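About Statano

We teach robots to handle cloth, and we do it by handling an awful lot of cloth ourselves!

Statano started in Zenetdale with 3 people, one long table and a box of mismatched socks. The idea was simple enough. Robots had become pretty good with boxes and bottles, things that keep their shape when you pick them up. Give one a T-shirt and everything fell apart. Fabric sags, slides, bunches up and hides its own edges, and you can't write down a rule for every wrinkle. What you can do is show a learning system so many examples of people doing it well that it begins to pick up the pattern. So that's our job. We make the examples.

We're a team of 20 now (and the sock box has become a whole wall of shelves). Some of us came from sewing and tailoring, some from software, and a couple of our best collectors learned on the job after years of hotel laundry work. If you've folded ten thousand towels, you know things in your fingertips that an engineer would need a month to put into words. 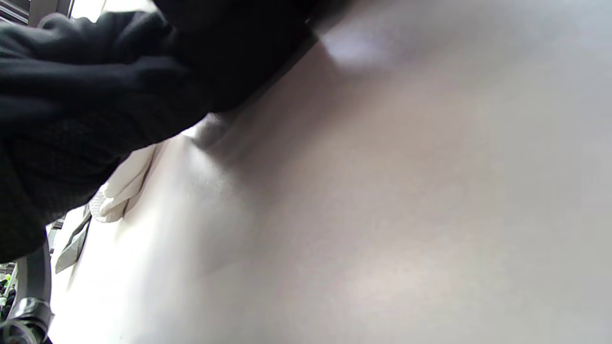 HOW WE WORK

Every example begins with a person and a piece of fabric. Our collectors work with hand-held grippers that have a camera on board, so the recording stays close to the cloth the whole time. Close is what we want. The hard part of a fold or a pull usually happens in a few inches of material, right where dark fabric overlaps light, or where a crumpled bit has worked its way underneath something else and only one side of it is showing.

A task might be as small as turning a cuff the right way out. We'll do it slowly, then at normal speed, then starting from a different mess. We change the direction the cloth is lying and we change who does it, too, because two people almost never take hold of a sleeve in the same spot. And we keep the fumbles! A pinch that slips and gets corrected is a wonderful thing for a system to learn from, and those recordings get their own tag.

We don't black out the windows or build a studio for this. Daylight comes and goes, chairs end up wherever people leave them, and the cloth gets worked on in ordinary rooms, the way it would be at home.

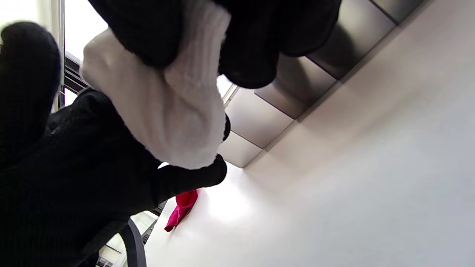 Once a session is recorded, it goes into Jitaru, the review tool we built for ourselves. Every recording is watched by 2 people who weren't at the table. They mark where each grasp starts and ends, note which layer was picked up, and write a short line in plain words about what the person was trying to do. It's slow work and we love it. Lunch conversations here can get very deep on the subject of ribbed knits.

WHAT WE'RE WORKING ON NOW

Our big project at the moment is called Imo, and it covers small garments and accessories: gloves, socks, cuffs, linings, anything that gets turned inside out or stuffed inside something else. It runs in six stages, and the first ones are all about single items before we get to pairs and tangles. Black on black is the one that keeps us up at night, and we're gathering extra sessions for it through July.

COME AND SEE US

We open the workroom to visitors one Sunday a month. You can try a gripper, watch your own attempt in Jitaru afterward, and find out how strange it feels to fold a shirt without using your fingers. Kids are welcome and tend to be better at it than their parents. Bring old clothes if you have them, clean please, and the odder the fabric the happier we'll be.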